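Week 3: Wood in the Kitchen, or Why Your Cutting Board Moves
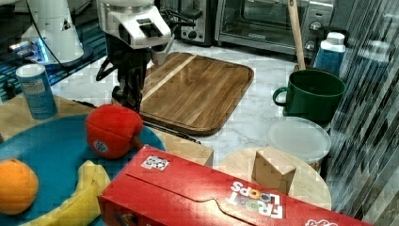 Fig. 1. A striped hardwood cutting board on a marble counter.

Notes for Materials at Home, Stoltbridge evening program. Instructor: Bernadette Fahy

Okay, picking up where we ran out of time. I was in the middle of telling you that wood never really stops trading water with the air, and Stellan asked whether oil puts an end to that. Short answer, no. Oil slows it down. A board with a good coat of mineral oil will still swell in a damp kitchen and shrink in a dry one, it just takes its time, and slow changes are much easier on the glue lines.

The thing to remember from last week is the bundle of straws. Wood is a lot of long skinny tubes stuck together. Get them damp and they get fatter, but hardly any longer! So a board grows across the grain and stays about the same along it. Please write that down somewhere, it comes up in everything we do from now until April.

Three cuts you need to know:

Edge grain. Strips glued side by side with their long narrow edges facing up. Most striped boards you see in stores are made this way. Pretty stable, not too heavy, fine for everyday use.

Face grain. The wide side of the plank faces up. Looks gorgeous, shows knife marks fast, and likes to cup.

End grain. You're cutting onto the open ends of the straws. Kind to knives, thirsty as anything, and expensive (all that sawing and gluing). My Sheehan block is end grain and it drinks oil like a camel.

Cupping

A board cups when one face is wetter than the other. The wet side swells, the dry side doesn't, and the whole thing curls away from the wet side. So if you rinse only the top and lay the board flat on stone, the underside stays as it was and you get a hump in the middle. If you leave water trapped underneath, you get the reverse, a shallow dish with the corners up. Wash both faces, wipe both faces, stand it on edge to dry. I've rescued a few by wetting the dry side lightly and leaving them overnight, but I've also ruined one doing exactly that, so go easy.

Oil

Food-grade mineral oil is what I use. Adoración swears by walnut oil, which does harden over time, but keep allergies in mind if you cook for other people. Skip olive oil and other salad oils, they can go rancid and then your bread smells funny.

Warm the bottle in a bowl of hot water first. I aim for 135 degrees Fahrenheit for the water and don't fuss beyond that. Flood the surface, do the edges too (everybody forgets the edges!), wait 8 hours, wipe off whatever is left. A new board gets 3 coats.

Homework

Find a wooden thing at home that's wider than your hand. Measure it across the grain and along the grain, then put it somewhere more humid for a few days and measure again. Bring both sets of numbers even if nothing changed. Charoen has the spare calipers, so ask him if you need a pair.

Reading: the Pukero packet, first half. Skip the bit on kiln schedules, we'll get to it with the Clonanano samples. The quiz is out of 50 and it's open notes.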